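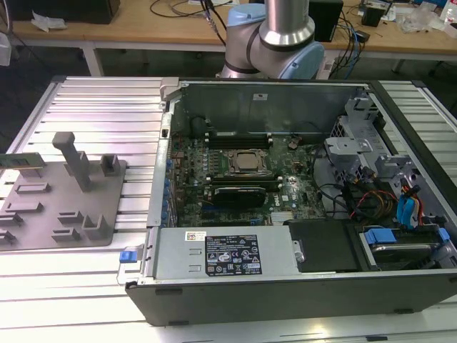 Tower on the table, side panel off, memory slots up. The arm waits behind the case.

Pomare Bench Cell for Desktop Teardown and Memory Work

Pomare is a tabletop robot cell for the fiddly middle part of computer refurbishing: memory in, memory out, tower after tower. It is put together by Zesar in Cuvuvholm, and it came out of our own frustration with doing this by hand. Anyone who has spent an afternoon bent over a row of business desktops knows how the thumbs feel by the end of it. We wanted a machine that would take on that job in a case you didn't have to strip bare first, and we are really happy with where it has landed.

What you get

The standard cell ships as one pallet. Inside are the arm on its base column, the slotted aluminum table in sections, the gray fixture plate, the controller, one fixed overhead camera with its mount, an emergency stop and the cable set. Tools for the wrist are ordered separately, so have a look at the Options section before you send us a request. The PC that runs the job editor is not included. Any reasonably recent office machine will do, and most people already have a shelf full of them!

The table

We tried a flat steel top first and went back to extruded aluminum within a month. The grooves run the full length, so you can bolt the fixture plate wherever it suits your reach and slide stops along until a case sits square. A full-size tower lies flat on its side with room left over for the plate. Sections join end to end, and if you want a second case waiting its turn, you add a section and tell the software how long the table is now.

The surface is bare metal and it does get bright under strong ceiling lights. The camera copes with this well in our shop, but if you have a lamp directly over the table, move it a little to one side before you run calibration.

The fixture plate

This is the part visitors always pick up and turn over in their hands. It looks like a tray of odd little blocks and posts, and every one of them has a use. Low slots hold small parts on edge. The tall post lifts a module up off the plate so the fingers can come at it from the side with nothing in the way. The U-shaped holders are there for parking a part mid-job while the wrist turns around for a better grip.

Plates are changed with two bolts from the top. If you work on small form factor machines as well as towers, get a second plate and keep both set up. The software stores a separate map for each one, and you pick it from a list when you start a shift. 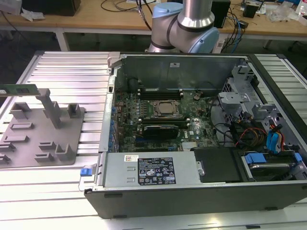 Memory module resting on the tall post of the fixture plate, next to a Dell tower.

Working inside a real case

Plenty of robot demos use a bare motherboard screwed to a board. That's fine for a trade show, but it isn't what comes in on a truck. Pomare is meant for the whole case, with the power supply still in, the drive cage still in and the SATA cables going wherever the last person left them. The arm reaches in over the back wall, so your side of the table stays open and you can lean in and push a cable bundle aside if you need to.

Cables are still the thing most likely to stop a run. The camera checks the path to the slots before each approach, and if something is hanging across it, the cell pauses and puts a message on the screen. You move the cable, press Continue, and it picks up at the same step. We thought about having the arm sweep cables away on its own and decided against it for now – too many of them are plugged into something.

Latches get their own step in the job. You can have the arm press them open or do it yourself while loading the case. On older boards with stiff latches we still like doing it by hand. It takes a second, and you get a look at the slots while you're there.

Teaching a new model

Teaching is done in Rullano, our job editor. Lay the case down against the stops, take a reference shot, and mark the CPU socket, the first memory slot and one corner of the power supply. Rullano works out the rest of the slot positions from the spacing. Then you walk the arm through a single insertion at slow speed, nudging it where needed, and save. The next tower of that model only needs to be laid down the same way.

Jobs are plain files. You can copy them to a second cell, keep them in a shared folder or send them to us if one is misbehaving. The library that comes with the cell holds 400 layouts at the moment, mostly business desktops, and we add to it as customers send theirs in. The October update also brought mirrored jobs, so a case laid down with its drives on the left no longer needs to be taught from scratch. That one was asked for a lot.

How we test it

Before a cell leaves the shop it runs 1,008 insert and remove cycles on a scrap tower, with the force log switched on the entire time. The log goes in the box with the cell. If a finger pad shows wear at the end, we put on new ones before packing. Spare pads are in the small parts bag, and swapping them takes one hex key.

Options

Narrow fingers for memory modules
Suction wrist for flat covers and blanking plates
Driver wrist for case screws and thumbscrews
Extra fixture plate, blank or cut to your drawing
Additional table section
Second camera with side mount

Good to know before ordering

The table needs a level floor and clear space behind the arm so it can fold back fully. A regular workbench can stand behind it as long as the elbow clears anything piled on top. Give us the height of that bench in your request and we'll check it against the base column.

Use grounding as you would at any repair bench. There is a stud under the front edge of the table for a wrist strap and a second one for the mat.

Pomare handles memory modules and expansion cards today. Drive carriers with snap-in tabs are in testing, and we're having a great time with those (so many shapes of blue plastic tab!). Processors are not supported, and heat sinks have to come off by hand.

Lead time and support

Lead time is 3 weeks for the standard cell and a bit longer if you want a plate cut to your own drawing. Setup help is included, either by video or at your site, and so is a half-day Rullano session for the people who will be using it. If you'd like to see your own machines tried first, ship us a tower with its memory and we'll run it on our table in Cuvuvholm, then send it back along with the job file and the force log.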